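4.2 The suturing bench and the people around it

We turn now to the part of the fieldwork where we spent the most time, and where, if we are fair about it, our early expectations were furthest from what we met. Readers will recall from Section 3 that the training centre at Flestholm prepares theatre staff for the hospitals of the district, and that for many years its suturing course was taught entirely by hand, at long benches, with an instructor walking up and down behind the trainees. Automation came to the centre by way of Pralidus, a software layer which sits over the centre's surgical robot and can carry out parts of a stitch by itself. It can pass a needle and hand it from one gripper to the other, and it can pull a thread through to a set length. A person at the console starts each part and can take over at any point. Everything is done on synthetic tissue, and nothing we say here should be read as a claim about patients.

It would be easy to describe this as a change in who holds the needle, and that was more or less how the centre's own planning papers described it. The people who worked there talked about it in other terms. They talked about where they stood during the day, about whom they could chat to, about what their hands did between one stitch and the next, and about how they knew when to worry. We have tried in this section to stay close to that talk, even where it wanders a little.

The first author sat in on eight sessions at the bench and the second author transcribed the conversations that followed. We also had the use of the centre's own session log, which held 467 entries at the time we copied it. An entry is written whenever the person at the console stops the software part way through a stitch, and it has a free-text box in which the reason may be given. The box is often left blank. When it is filled in, it is filled in by people with a great deal to say, and we have found it a richer source than the interviews in some respects, being written in the moment and by people who were thinking about thread at the time and not about us.

From minding the hands to minding the thread

The instructors at Flestholm used to teach by watching hands. Wycliffe Swai, who had taught the bench course for longer than anyone else still at the centre, told us he could tell from the far end of the room whether a trainee was gripping too tightly, from the set of the shoulders. He was fond of this skill, and rightly so. With the software doing the passing and pulling there were no shoulders to watch, and for the first weeks he found himself standing behind the console operator out of habit, looking at a back that told him nothing at all.

What he came to watch in its place was the thread. A loose loop lying over the pad is harmless enough while the needle is being handed across, but it must go somewhere when the pull begins, and if it crosses an earlier knot it may catch on the cut ends. Human hands deal with this without their owner noticing – a little finger goes out, or the wrist turns over, and the loop is out of the way. The software has no little finger. It plans for the needle and for the two sets of jaws, and it treats the slack as something that will sort itself out. Mostly it does. The log entries are in large part the story of the times when somebody thought it would not.

"I am a thread watcher now," Swai told us. "Before, I was teaching people, and the thread was their business. Now the thread is my business, and I had to learn it again from the beginning, at my age, like learning to look at water."
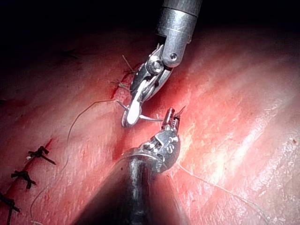
Figure 4. Robotic suturing on a synthetic tissue pad. Two instruments with the suture thread between them, a curved needle in the jaws of the lower one; black knots along the incision at left.

There was some pride in this, and we should not make it sound as though he had simply been handed the duller half of the job. He had worked out a vocabulary for slack which the trainees picked up from him and which had spread, by the end of our visits, into the log itself. A "lazy" loop was one that lay flat and could be left alone. A "proud" loop stood up off the pad and might be taken by the jaws on their way back. A "sulking" thread was one that had gone under something and would not come when pulled. None of these words appears in the written procedure, and yet by September nearly everybody on the course was using them, including the two technicians, who had no suturing training whatever and had learned them by sitting nearby.

We think this small vocabulary matters a good deal. Much of the writing on automation at work treats watching as what is left over when the skill has been taken out, a kind of waiting with the eyes open. The bench at Flestholm does not bear this out, or at least it does so only on the slow days. The watching there had to be invented, and it was invented by the people who had formerly done the work with their hands, out of what their hands had known.

Where people sit, and what they miss

The other change that came up again and again was a plainer one, and we are a little embarrassed to say that we had not thought to ask about it. The old benches seated eight, four to a side, and trainees facing one another would compare knots, complain about the light, borrow thread and pass on whatever news there was. The console seats one. A second person can follow along on the monitor, and a third can lean in if everybody is on good terms, but the rest of the group must wait its turn on chairs by the wall.

Kibet Makori, who was a trainee in the first of our sessions and had become an assistant instructor by the last, felt this more keenly than most. He had come to the course from a busy ward and had been looking forward to what he called "the sewing circle", which his colleagues had described to him with some affection. He liked the robot perfectly well and was quick at the console. His trouble was with the chairs by the wall. He said that on the old course you made your bad knots in company, and you saw straight away that the person opposite was making them as well, whereas at the console your bad moment was up on the monitor and belonged to you alone.

His answer, when he was given sessions of his own to run, was to turn the chairs around. He moved them up to the monitor in a half ring and had the waiting trainees call out the state of the thread in Swai's words while the operator worked. He also brought back the hand-tied knot for the last part of each session, done on the same pads, so that everyone went home having made something with their own fingers. The centre's managers were lukewarm about this second idea at first, on the grounds that the time was needed for the console, and it took Swai's support to keep it in the timetable. It was still there when we left.

Stopping the machine

We come lastly to the act of stopping, which is what the log records and what, in the formal description of the job, the person at the console is there to do. The supplier, Amano, had presented the stop as a safety matter, and the training slides speak of it in rather grave language. In practice people stopped for all manner of reasons, many of them quite gentle. One entry reads, in full, "wanted to look at it". Another says "fine but ugly". A run of entries from one morning concern a single trainee who stopped at every handover of the needle, and who explained in the box that she was trying to see what she would have done herself.

Managers reading the log from upstairs tended to see a high number of stops as a sign that something was amiss, either with the software or with the operator. Swai and Makori both read it the other way about, and would worry over a trainee who never stopped at all. This difference was never quite brought into the open during our time there, though it surfaced in small ways. In a note sent round on Sep 23, 2020, the centre asked that stops be made "only where necessary", and the blank reason boxes become a good deal more common in the entries that follow. We cannot say for certain that the one led to the other. Several people told us, with varying degrees of cheerfulness, that they had gone on stopping just as before and had merely given up explaining themselves.

There is an echo here of Pathirana, the packing works we described in Section 2, where the line could be halted by anyone and was halted by hardly anyone once the halts were put up on a board. The two workplaces could scarcely be less alike in other ways. The works employed 2000 people and the suturing bench a handful, and the cost of a pause at the bench is a few moments of somebody's afternoon. Even so, in both places a button meant for the use of the person nearest the work had become a thing to be accounted for to people further off, and in both places those nearest the work had quietly adjusted. We take this up again in Section 5, together with the matter of who ought to be allowed to read the reason box, on which the trainees had strong and rather divided views.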